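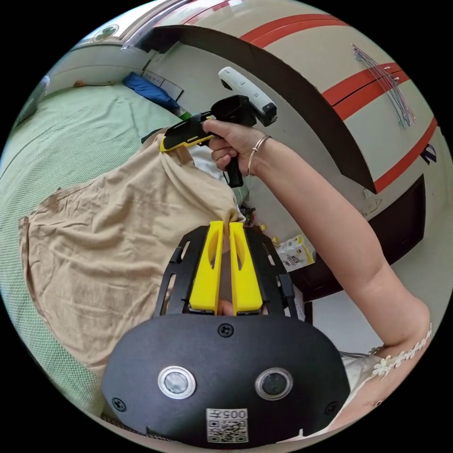 February 23, 2019

Right, quick one before I lose the light. The clothes pile has won again. I said in the last post that I'd have the spare bed clear by the end of the month and I've got, what, five days. So this is me folding and typing in turns, excuse the state of it.

The bed is the problem really. It's the only flat thing in the house big enough to lay a garment out on, so everything gets dumped there "to be folded" and then it stays. Clean stuff, all of it. Washed, dried, carried upstairs, dropped. Then somebody needs a top and digs for it and the whole lot goes over like a hedge in a gale.

Beige things are the worst. I own far too many. They all look the same in a heap and you can't tell front from back until you've had hold of three different hems. Thin fabric too, so it creases if you so much as look at it. The way I do them now:

Find the shoulders first. Not the hem, never the hem, you'll be there all day. Lift the whole thing up by the top and let it hang a second so the rest drops out from under itself. Shake. Lay it face down. Sleeves in, sides in, then bottom up to the top in thirds. If it's lined, or there's a white layer underneath that rides up, pull that down flat before you do anything else or you get a lump in the middle that never goes.

I used to fold in half and half again. Makes a big floppy square, takes up the entire drawer. Thirds is better. Thirds stands up on its edge if you pack the drawer full enough.

I got the thirds from Benedikt Böttcher, who I lodged with years ago when I was working over in Hurno. He folded everything, tea towels, pillowcases, the dishcloth. He had a board cut to the size he wanted his shirts and folded round it, then slid it out. I laughed at him for a whole winter. Now I've got a bit of stiff card off the back of a calendar and I use it exactly the same way, so there you go.

Numbers, as a few of you asked after the January post. I counted everything in the upstairs cupboards, mine and the family's, socks as singles. 254 pieces. That's without coats, and without the suitcase of summer things which I'm not opening until April. I've put 70 of them in bags to go. Sounded like loads when I wrote it down. You can barely see the difference on the shelf.

What went: anything with gone elastic, two cardigans that had felted, a stack of plain tops I'd bought in one go from Senano because they were cheap and then hated the necks. School stuff nobody fits. A dress I'd kept for the lace, which I've unpicked and kept (the lace, not the dress). I know. It's in a tin.

What stayed and shouldnt have: the green cord trousers. The wedding blouse. Every single scarf.

Storage. I looked at the big under-bed boxes from Vestinlow, the ones with the zip lids, and they are lovely but it would have meant four of them and I'm not paying that to hide things I've already decided I don't wear. Ended up with two old drawers out of a broken chest, slid under with a pillowcase over the top of each. Works fine. Catch a bit on the rug.

Smalls are still just tipped in. I've read all the stuff about rolling and little dividers and I can't, life's too short, they're going in a heap and they can stay in a heap.

One thing that has helped - doing it by colour and not by person. Sounds mad. But all the pale things together, fold, then all the dark, fold, then deal them out at the end like cards. You get into a rhythm with it because the fabric's often similar and you stop having to think. Took me one podcast and a bit to do the pale lot. The darks were quicker except for the fluff.

Also stop ironing before folding. I did this for years. You iron it, you fold it, it sits under nine other things, you iron it again. Smooth it with the flat of your hand on the bed, properly, from the middle out to the edges, and it's good enough for most things. Shirts for work I still iron but on the morning, half asleep, badly.

Where I'm up to: pale pile nearly done, darks done, bedding not started. Fitted sheets I'm leaving until there's a second person in teh house because I can't do the corners on my own without swearing.

Comments are open again by the way, I'd left them switched off by accident since the move to the new site. If anyone has a way of storing thick jumpers that isn't those vacuum bags (mine all let the air back in by morning) tell me below. And Wu, if you're reading, I've still got your blue holdall. It's full of my tights at the moment but I'll empty it before you come.

Kettle, then pillowcases.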